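6 min read

Section 4: Setting the wash programme on the Petrenko 65

Read this section before the first load. The quick card in the box leaves out steps 3 and 5, and those are the two people ring us about.

1. Turn the dial to OFF and open the tap fully.

2. Hold Start for 9 seconds until the display shows 286. This is the factory code and you can ignore it. Older machines show nothing at all at this stage.

3. Choose the fabric type before the temperature. If you do it the other way round, the machine goes back to 40 degrees without telling you.

4. Set the spin. The sales leaflet claims the top speed is safe for everything. We doubt it. Use the middle setting for curtains, coats and anything lined.

5. Press Lock, then Start. Pressing Start alone runs a rinse only.

Note: the "Dark Care" programme is said to stop black cloth fading. Arsen Karpenko ran it against the ordinary cool wash at our Cistlow workshop all through August, with the same cloth and the same powder, and could not tell the two piles apart. Dark Care takes longer and uses more water. Make of that what you like.

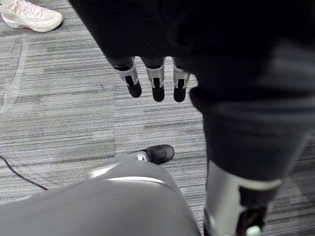
The same goes for the "Auto Dose" drawer. It guesses the amount of powder from the weight of the load, so a heavy coat gets as much as a drum full of muddy football kit. Measure by hand until you have seen what the drawer gives you.

Caution: do not wash heavy curtains on the Esmont setting. It was meant for thin cotton and the drum may stop halfway with the door locked. If this happens, turn the dial to OFF, wait for the click and start again from step 3. Do not pull the door.

6. When the programme ends, leave the door ajar. The Rosach seal is sold as mould-proof. Wipe it anyway, paying attention to the fold at the bottom.

If the display shows 260, clean the filter (Section 7). The code list calls this a "sensor fault", but try the filter before paying for a visit.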